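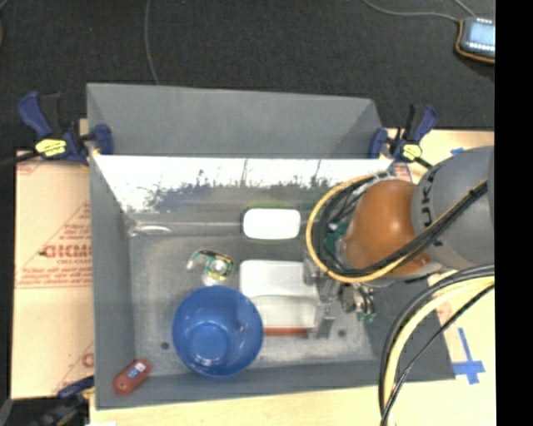

Part-time kitchen and pantry assistant, Wadum Community Kitchen

Posted in February by Ifor Price
Last updated: February

Wadum Community Kitchen is hiring a part-time assistant for the lunch program on Bevan Street. The job is 3 shifts a week, 9 a.m. to 2 p.m., and pays weekly. Last month the kitchen served 968 lunches, and the pantry shelves are getting more use than they did in the fall.

What you will do

Wash and put away bowls, trays and serving spoons. Check dates on packaged food and move older stock to the front. Set up the serving line by 11:30. Help the cook with chopping and portioning. Sign for the Falel produce delivery and note anything missing on the sheet by the back door. Wipe down and mop at the end of the shift.

What we need

You should be able to lift a full crate of canned goods and stay on your feet for most of a shift. A food handler card is required within two months of starting, and we pay the fee. Kitchen experience helps but we will train. Spanish is useful at the counter.

How to apply

Send a short note with your work history and the names of two people we can call. You can also leave it at the front desk before 3 p.m. Please say which mornings you can't work. Interviews are held at the kitchen and include a short walk through the prep area. Bring closed-toe shoes.

Comments

marlo_t: Is the Brorkero lot still free for staff parking?

Ifor Price: Yes, the back row only. Ask the desk for a tag.

Denise K.: Would you take someone who can only do two mornings?

Ifor Price: Please apply and put that in your note. We may split the shifts.

jpw: Sent mine in, thanks.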